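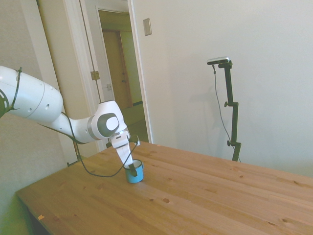
Somebody wrote on one of our comment cards that the short blue cups are the first ones at Girkero they haven't been afraid of knocking over, and could we please get the same thing in a bigger size. We read that one out loud twice! It is a fair summary of how the second stage of the tea room project has gone: people like what is here and they would like more of it.

Progress report to the Fleva small grants desk, stage two
Girkero tea room, Rondley

What the money has gone on so far

The stage two award was $300, and it was meant for finishing the tables and topping up the cups. The tables came first. We have four of them now, all pine, all with the long planks and plenty of knots, and they have changed the feel of the room more than we expected. The old folding tables are stacked in the back hall and will go to the Rondley swap shed as soon as the shed has space.

In stage one we talked about painting the tabletops. We are so glad we dropped that idea. The grain runs beautifully in long slanting lines when you sit at the corner seat, and the knots have turned into landmarks. Regulars say things like "put it down by the big knot" and everyone at the table knows what they mean. The honey color also looks terrific next to the blue cups, a piece of luck for which we can claim no credit whatsoever.

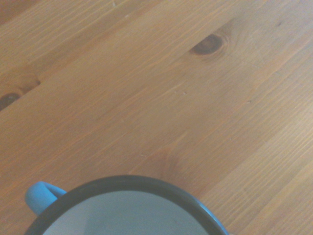 Knot and grain on one of the pine tabletops.

The finish is holding up well on the whole. There are some little pale nicks, and we have decided to leave those alone until the summer break, when all the tops can be gone over together. Touching up one patch at a time left a shiny spot on the first table we tried it on (the one nearest the sink), and that spot still bothers a few of us. Wiping down is done with a damp cloth and nothing else. We had been using a spray from under the counter and stopped in February.

Cups

Our order with Aydoğan arrived in two parts. The first box was all blue, the second was meant to be a mix and was mostly blue as well, so blue it is. With the older cups that were still good enough to keep, we now have 57 in circulation, enough to get through a busy afternoon without anyone washing up in a hurry. That is a big change from last winter, when people were drinking tea out of measuring jugs.

The low, wide shape was the right choice. They are easy for small hands and for stiff ones, and they fit under the tap of the urn, which the tall mugs never did. They don't stack very high, so we are using two shelves where we had planned on one. The shelf over the radiator has been cleared for them.

How the room is being used

Visits in March came to 188, our best month yet. The afternoon table games account for a good part of that, and the sewing group has started staying on for tea afterward instead of packing up at four. We have also had families coming in after school, something we wrote into the application as a hope and weren't at all sure of.

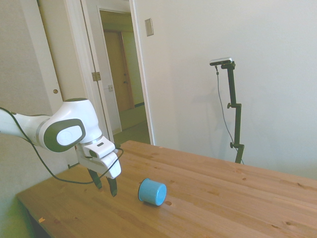

Will the cups be replaced if some get broken before the end of the grant period?
A small part of the stage two money has been held back for that, and Aydoğan has agreed to sell us singles at the boxed price through the summer.

Still to do

The felt pads for the table legs have been bought but only fitted on two tables. The other two still scrape, and the reading corner has let us know about it. We also want a proper draining rack, a long one, to go beside the sink. The one we borrowed is too narrow and has to be emptied before it is half useful.

The larger cups asked for on the comment card are not in this budget. We would love to include them in stage three, together with a second urn, and we will send a price for both with the next report. If Fleva would prefer to see those as separate requests, please let us know before May so that we can get the paperwork right.

Receipts for the tables, the cups and the felt pads are attached. The receipt for the finish is still being tracked down and will follow by mail.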